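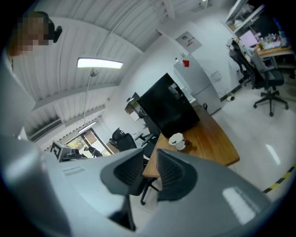

Can two people work at a 55-inch table without getting on each other's nerves?

Two people fit fine if they sit across from each other or on neighboring sides. Side by side on the same long edge gets tight once you both have a laptop and a notebook out, and if one of you spreads papers everywhere (me), you'll want something longer.

That was the question I kept typing into search boxes before I bought the Ekton table, and I could never find a straight answer, so there it is at the top. The rest of this is the long version, including the chairs, which I ended up having more opinions about than the table!

What I was after

I share a workroom with Reshma Naidoo and a rotating crowd of people who drop in, borrow a chair and leave a coffee cup behind. We already had a white desk, and it's fine, it's a desk, it faces where it faces and you sit at it alone. What we didn't have was a table in the room itself that you could walk all the way around. Somewhere to set down something big, stand on one side of it, have another person on the other side, and not be reaching over anybody's keyboard.

I looked at folding tables first and I nearly gave in, because they're cheap and you can shove them behind a door. But I've owned folding tables. They bounce when you write on them. I wanted wood, I wanted it not to be gray or white for once, and I wanted legs skinny enough that you could roll a chair up without banging into something.

The Ekton kept coming up. Shipping was $35 on top of the price, which annoyed me more than it should have, and it came in one flat box that was too long for the elevator to like. Reshma took one end and I took the other and we did the diagonal thing.

Putting it together

Easy. Easier than the chairs by a mile. You lay the top face down on something soft (we used the cardboard it came in, flattened out), line up the legs, start all the bolts by hand and only then tighten them. I skipped the "start them all by hand" part on the first leg, tightened it right down, and then the last bolt wouldn't catch, so I got to undo it and begin again. The instructions do say it. In very small print, with a drawing of a hand that looks like a mitten, but they do say it.

The wrench in the box is the usual bent bit of metal. It works, but if you have a real one, go get it. Your knuckles will thank you.

One thing I'd change: the little adjustable feet. They're meant to level the table and they do, but they unwind a bit every time you drag the table, and I am a dragger. We have a glossy tile floor and dragging is just too tempting. Now I give each foot a turn when I think of it, usually on a Monday, and it's been steady ever since.

The top

I love the color. The website made it look almost orange, and I'd braced myself for that, but in our room it changes a lot with the light. Under the ceiling lights it has some of that orange in it, and when there's sun coming in from the doorway side it goes to more of a honey brown. It makes the whole room look friendlier, what with the white walls and all the black chairs. The corners are rounded too, and if you've ever caught a hip on a square corner while carrying something you'll know why I'm bringing it up.

The grain shows, which I like. It hides crumbs. It does not hide fingerprints if you've been eating chips, but a damp cloth takes care of that, and then a dry one right after, otherwise you get streaks that only show up from one angle, always the angle you're sitting at.
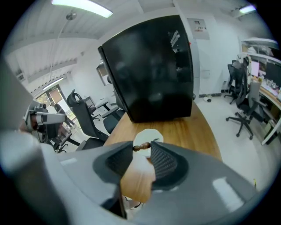 I was nervous about putting the big black box on it at first. It takes up a good chunk of the surface, it isn't something you want to watch wobble, and those legs look like they belong on a side table. Looks are deceiving here, I guess, because it sits there like it grew there. I leaned on the near edge with both hands to see if the far end would lift (please don't do this if your warranty matters to you) and nothing happened. What you do get is a tiny sideways sway if you push the short end hard. Typing doesn't set it off, writing doesn't set it off. Sanding something by hand probably would.

About marks: Lizelle Coetzee put a hot mug down on it the very first week and there was a pale ring for a day or so, and then it faded, and I've never been able to find the spot again. I've still become the coaster person. If coasters aren't handy a paper plate does the job, and I keep a stack of those around anyway for small bits and pieces that like to roll off edges. Wooden knobby things especially. They find the edge every time!

Scratches are a different story. I slid a metal tool case across it, heard the noise, closed my eyes, and yes, there's a thin line. You can feel it with a fingernail. I rubbed some furniture wax in and it went from "oh no" to "where is it again," but it's there, and I'd say this top is about average for scratching. If you're going to be rough with it, get a mat.

Sticky notes peel off clean, tape mostly does. Masking tape left overnight was fine. Packing tape left for a month was not my best idea and took some vegetable oil and patience.

Underneath

This is the part reviews always leave out, and I don't see why, because you're going to have your knees in there all day. There's no drawer, no crossbar at shin height, nothing hanging down. Just thin black legs out toward the corners. A rolling base goes under without a fight, and you can tuck a chair right in behind the table edge when you need to get past.

What's missing is anything to help with cords. No clip, no tray, no hole in the top. Our power strip just lives on the floor beneath the near edge and I nudge it with my foot at least once a day. I've been meaning to stick it up under the top with some of that heavy-duty tape, and I've been meaning to do it for so long that I've stopped believing myself. For the money, Ekton could throw in a couple of hooks. Bheki Zulu has the same table at home and screwed in his own, and he says the wood took the screws nicely as long as he drilled a small hole first.

The chairs

We have four black office chairs in the middle of the room, not counting the ones along the sides, and they were bought at different times by different people with different budgets, so I can compare them whether anyone asked me to or not.

The best one by far is the Vanov, the tall one with the mesh back, the headrest and the armrests. I was so ready to find it overpriced. The mesh breathes, which matters in a room where people argue about the air conditioner, and the back is tall enough that I can lean my head while I'm pretending to think. The headrest is a bit far forward for me when I'm sitting up straight. Khanyisile Le Roux is taller than I am and says it's perfect, so that's a height thing and you should try one before you buy it. Assembly was awful, though. The screws for the armrests go in at an angle you can't see, and there were leftover washers at the end, and I still wonder about those washers.

The armrests just clear the underside of the Ekton if you drop them all the way. Raise them at all and they knock against the edge, and that's how you end up with little dings in nice brown wood. So measure! Measure the arms at their lowest and measure under the table. I didn't, I got lucky.

Second place goes to a Nadel with padded arms. It's softer to sit on for an hour and worse to sit on for an afternoon. The seat slopes forward the tiniest bit, or ours does, and you spend the day sliding back. It rolls better than the Vanov on tile, almost too well, you can cross the room by accident.

The smaller chair further back is the one you give to guests who aren't staying long. I don't know who made it. It's a chair. 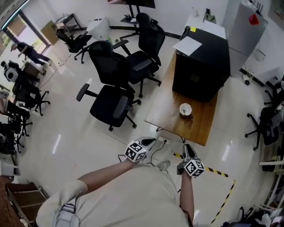

Things I'd tell you before you order

Get the longer one if you have the room. I keep saying 55 inches is enough, and it is, for how we use it, with one large thing in the middle and people around it. But once that large thing is on there, the space that's left is a strip in front, enough for a cup and a pad of paper and your elbows. If I had no big box to park I'd be writing a different paragraph.

Buy the felt pads if your floor is wood. On tile they're pointless, they fill up with grit and then they scratch worse than nothing would.

Order a spare set of bolts if they'll sell you one. Ochoa, the store I went through, sent me a bag after I asked nicely, and it came in a padded envelope in less than a week. Their customer service was really good, I should say that somewhere, and I'll say it here. They also picked up the phone, a real person, who knew which table I meant without me reading out a number.

Don't bother with the matching shelf. I saw it at Khanyisile Swanepoel's place and the brown doesn't match, it's noticeably redder, and once you've seen the two next to each other you can't stop looking at it.

Would I buy it again?

The table, yes, and I'd complain about the shipping again too. It's good-looking, it stays put, it cleans up fast, and people drift over to it when they come in, which the white desk never managed. I'd take off a little for the cords and a little for those feet that unwind. The Vanov chair I'd buy again if somebody else put it together. The Nadel I'd skip, unless you find one used and you only ever sit down for short meetings.

Reshma wants me to add that the table is also a nice height for standing at and eating lunch, if you're short. She's short. I'm not, and I hunch.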